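Data Collection

We collected all the demonstrations by teleoperation. One person sat beside the table and moved a leader arm, and the robot copied the motion. We tried hand guiding first, but the operator's hands kept getting into the wrist camera view, and the recorded joint speeds were uneven. We dropped it in March.

The task was to pick up a lidded food container and set it down at a marked spot. Each episode was saved with the wrist video, the joint angles and the gripper opening. Trinh Tạ wrote the recording script and did most of the driving. New operators did 12 practice runs that we did not keep.

In total we recorded 1549 episodes. After removing drops, late starts and episodes with missing video, we kept 1000 for training and set aside another 200 for testing.

Grasping was the hardest part to demonstrate. The container is clear plastic, so its side walls are hard to make out on the operator's screen.

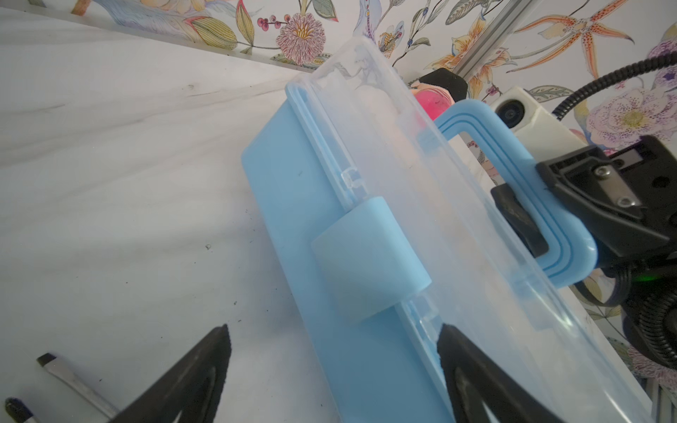
Operators also had no sense of force through the leader arm. Some closed the gripper too far and bent the walls, and others lifted too early. We added a short pause after closing, which made the drops less frequent. The pause shows up in the trained policy too, and it waits even when the grip is already good. We would shorten it if we recorded the set again.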